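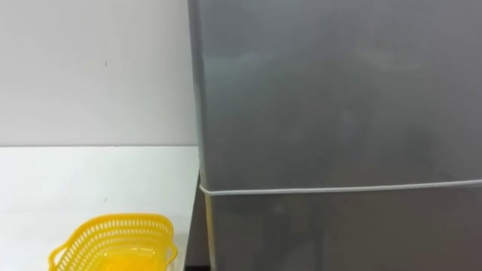 By Maj-Britt Lunde, press contact, Wundaddale Housing Association
Trirkport, April

Shared kitchens in Wundaddale open again for residents

Wundaddale Housing Association is glad to announce that the shared kitchens in its Trirkport buildings are open again after the spring renewal. The work covered 13 kitchens, which are used by 282 residents in total.

The residents were asked in the winter what they missed most in the kitchen. 77 of them answered, and the most frequent wish was more cold storage and a free surface next to it, so that the shopping can be unpacked in one place. Each kitchen has therefore received a tall gray refrigerator with two doors, the larger one on top, and a white table beside it. The walls are kept white.

"When you come home with four bags, you want to put them down before you open the door of the fridge. Before, we used the floor," says Grażyna Grabowska, who represents the residents in the Arnaud building.

The refrigerators have no printed labels on the doors. Every household gets a shelf inside, and the shelf plan will be given out together with the new kitchen rules. Food without a name is removed on the last evening of the month – this rule is the same as earlier.

"We ask everybody to wipe the table after use and to close both doors well," says Eilif Wallin, building manager.

Old refrigerators in good condition can be taken over by residents for 200 kroner each. Interested persons should write to Gøran Solberg at the association's office before the end of April.

Press contact: Maj-Britt Lunde, Wundaddale Housing Association, Trirkport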